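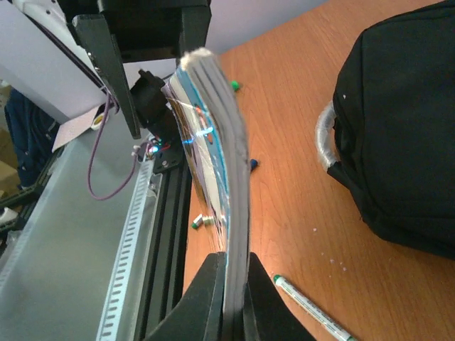 Home | News | What's On | Get Involved | Contact

24 January 2026
By Bushra Abbasi

The reading group is back, and I can't tell you how pleased I am to be typing that! We had a longer break than planned over the winter (first the heating, then the colds, then the heating again) and I know a few of you had begun to wonder. We're now settled in the upstairs room at Loltover Hall, which has decent chairs and a kettle that takes its time, so do come early if you like a cup of tea before we start.

Our first book is a family story set in a seaside town, picked by Mehwish Talpur, who has been pressing it on people since last May. I'm halfway through and I won't spoil it, except to say that I missed my bus stop on page 88 and had to walk back in the rain. Adeel Chaudhry has already finished and disagrees with me about the aunt, so that should keep us going for an evening at least.

The library on Brarness Road has put by three copies for us. Ask at the desk and say you're with the group, and please pass yours along once you've finished, as two of them were still out with members at Christmas and we did have a bit of a muddle over it. Paperbacks are easy enough to find second-hand too, and there's a large print edition if you'd find that more comfortable.

You don't have to have read to the end to join in, and you certainly don't have to speak. Shabnam Farooqui came for months just to listen and knit, and now she's choosing our spring book! Lifts home can be arranged if you let me know beforehand, and biscuits are always welcome.

Filed under: Clubs and Groups, Books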